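I don't buy the case against washing dishes by hand. A columnist I otherwise like, Nadhirah Nair, wrote in January that anyone with a dishwasher and a full sink is "choosing the chore." Maybe. I own a machine, I run it most nights, and I still have a rack over the sink that gets used every day.

The trouble is what the machine won't take. Good knives, the big pot, anything with a glued handle. Mine needs well over two hours for a cycle, and I want that pan again at 7 in the morning.
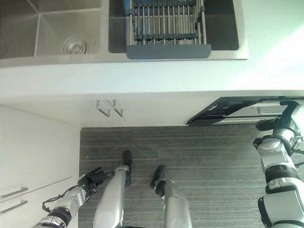
So I'm doubtful when kitchen showrooms push one giant basin and tell you the second is a relic. Where does the rack go? On the counter, dripping, taking up the only spot where you could chop an onion. The saleswoman at Trurley suggested a matching mat for some 30 dollars. A mat! With two basins you wash in one and drain over the other, and the water goes down the pipe by itself.

I'll change my mind when somebody sells me a dishwasher that does one skillet in 11 minutes.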